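The Lenum cell at Urkum: a service visit

January 5, 2019

The two-arm folding cell known as Lenum has been running at the Urkum workshop since December. Quentin Lefèvre looks after it, and his service sheet covers a single page.

The first job is the front rail. Both bases are bolted to it, and the bolts are checked with the power off, left arm first. A base that has shifted by 2 mm puts the fingertips out by a good deal more at full reach. Lefèvre scribes a line on the rail beside each plate and compares it at every visit.

Fingertip pads come next. They are changed at 335 hours whether or not they look worn. Lamik, who supplied the arms, allows 40 minutes for the pair. Lefèvre does it in over an hour, as he cleans the jaws and re-zeroes each gripper before moving on.

Cables cause most of the stoppages. Lefèvre drives each joint to its limits at low speed and watches for the point where the slack runs out. A tie placed too close to the wrist will pull a connector loose within days. The purple cables need a wide bend outside the elbow and a free loop by the base, and the wiring around the plates has to stay clear of both. Then the arms are brought together over the mat, one on each side of a folded blue piece, to check that the grippers can close in on the same work without touching. Eight passes without a fault and the sheet is signed.

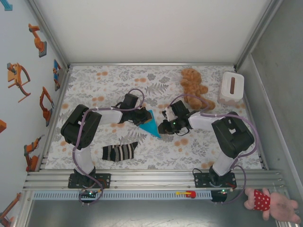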